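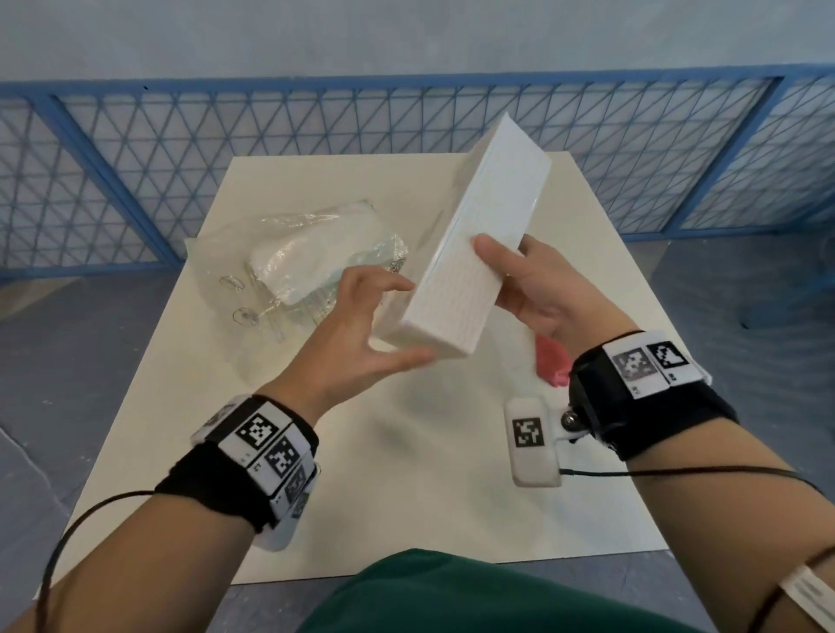

Les colis d'octobre, ou comment j'ai (enfin) appris à envoyer du miel

Bon, je vous dois des nouvelles de la grande expédition d'automne ! Vous avez été 44 à commander du miel de châtaignier, certains pour eux, beaucoup pour leur belle-mère, et je me suis retrouvée un soir dans la cuisine avec des bocaux jusque sur le rebord de la fenêtre.

L'an dernier, vous vous en souvenez, trois pots étaient arrivés cassés à Vesville et j'avais passé des heures au téléphone avec le transporteur. Cette fois j'ai demandé conseil à Zahira Sitompul, qui expédie ses confitures depuis des lustres. Son verdict : papier kraft froissé bien serré, couvercle scotché, et on secoue le paquet près de l'oreille. Si ça bouge, on recommence. J'ai recommencé souvent – demandez à mon mari, qui essayait de regarder son film.

Côté récolte, l'année a été drôle. Un printemps pourri, l'acacia quasiment raté, puis un mois de juillet magnifique et les ruches du haut qui se remplissaient à vue d'œil. Au total, 813 pots, je n'en reviens toujours pas ! Il en reste 19 en châtaignier et plus de 44 en toutes fleurs, à prendre chez Millier aux heures du magasin ou directement à la maison (sonnez fort, je suis souvent au fond du jardin).

Et gardez vos bocaux vides, je les reprends avec plaisir, même sans couvercle. Laissez-les sous l'auvent, à côté des bottes.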